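Notebook, November, two-arm bench (Dedham)

Started a little before ten, with tea, which I mention only because I let it go cold twice.

I want to get down where we are with the soft bag work before I forget what I was thinking, and so that Emmanuel Makori can pick it up without having to ring me. The question is still the one we scribbled down after the Plemorar runs: does the policy do better on floppy things if we train it on fewer, slower, more careful demonstrations, or do we simply need a great heap of them? I was firmly in the heap camp. I am wobbling now, and rather enjoying it.

Quick reminder of the two sets. The big one is 1000 demonstrations, gathered quickly by whoever was free, with all the hurrying and second tries left in. The small one is 100, all done by Emmanuel and me, with a pause before each grasp and the second arm brought in only when the first has settled. Same network, same training settings, same two wrist cameras. We agreed on 60 trials for each policy and no fiddling in between (I have been very good about this).

Today's object is the dusty blue zip pouch, the crumpled one with the black strap. I like it a great deal as a test because it never sits the same way twice. The zip wanders off at a slant, the strap trails wherever it pleases, and there is no tidy edge for the grippers to aim at. The stapler stays on the table to the left of it, as clutter, and the little whiteboard stands at the back.
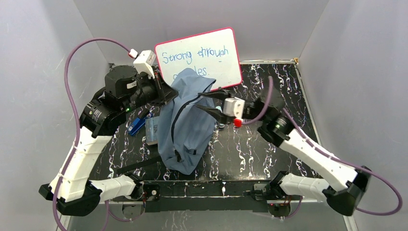
What I noticed

The small-set policy is slower, and you do find yourself leaning forward and willing it on. But it loses the bag less often. Over the first 25 trials of each, the big-set policy kept starting its second grasp while the fabric was still moving, and then closed on nothing much. I think it has learnt our hurry along with everything else, poor thing.

Where the small set comes unstuck is the strap. If it lies across the front of the pouch, the left arm seems to take it for part of the body and pulls at it. Looking back through our 100, I can find hardly any with the strap lying like that, so I can't really blame the method.

Emmanuel thinks the pause is doing all the work and the size of the set matters very little. He may well be right! The fair test would be to take the Hegyi labels, pick out the slow runs from the big set and train on those alone. I'd like that done before we write a word to the Ollateo people.

To do

Finish the remaining trials for both, same pouch, same clutter.
Add strap-in-front demonstrations, but only as a separate set, please, so we can still compare with today.
Ask Emmanuel where he saved the settings file from last time.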